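How I tie a simple flounder rig

I lost so many fish at Zistholm pier this July that I finally sat down and sorted out my rigs. This one takes me 5 minutes at the kitchen table, and it's cheap enough that I don't cry when a rock eats it!

Start with a yard of 15 pound mono. Tie a barrel swivel on one end with a plain clinch knot (wet it before you pull it tight, please).

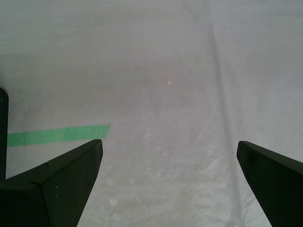
Now slide on a couple of beads and a small spinner blade. I like orange, my brother swears by green, and the fish don't seem to care much. Snell a long-shank hook to the other end and trim the tag.

For the sinker I use a sliding clip from Michiels, threaded on the main line above the swivel — a cheap one works fine too.
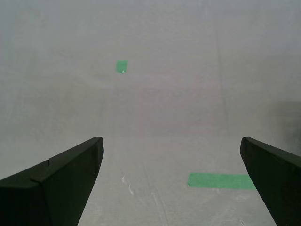
Bait up with a strip of squid, cast out and drag it back slowly, stopping every few feet. When you feel a tap, wait. Count to five if you have to, then lift the rod. I make a dozen at a time and wind them on foam, hooks tucked in.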